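Home > Kitchen Care > Oils and Finishes

Buveck Board Oil

Buveck Board Oil is a clear mineral oil for chopping boards, wooden spoons, salad bowls and butcher's blocks. It has no scent and no added colour. We sell it in a 50 ml trial bottle and in a larger refill tin, both with the same screw cap, so a cloth and a spare cap are all you need to get going.

Wash the board with warm water and a little washing-up liquid, then leave it standing on its edge overnight. Oil won't soak into damp wood. Next day, pour a small pool in the middle and spread it with a lint-free cloth, going along the grain. Do both faces and the ends. The ends take up more than you expect, so go back to them before you finish.
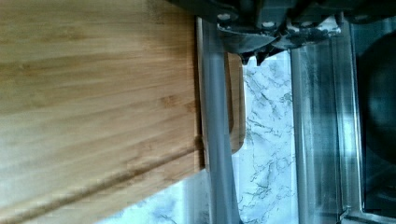 Leave the oil for 3 hours and wipe off whatever is still sitting on the surface. A new board needs 2 coats in the first week. After that, once a month is plenty for a board in daily use – less for one that only comes out for bread.

If the surface feels rough after washing, rub it lightly with fine sandpaper before the next coat. Wipe away all the dust first. Stains from beetroot or turmeric should be dealt with before oiling as well, using coarse salt and half a lemon, rinsed off well.

The oil is not suitable for varnished or painted wood, where it will stay on top and feel greasy. It can be used on bamboo, beech, oak, maple and olive wood. It does not go rancid in the cupboard as sunflower or olive oil can.

Euan Rennie mixes and bottles the range at our Lindsay workshop. Arif Khan looks after trade orders, and cafes and cookery schools can ask him for the 32-bottle case.

Goes well with: Clastonari Board Wax, a firmer finish that is rubbed on over the oil and buffed with a dry cloth. Fakitz cotton cloths are sold separately. Lay used cloths flat outdoors to dry before putting them in the bin.

Store upright with the cap on, away from direct heat. Keep out of reach of children.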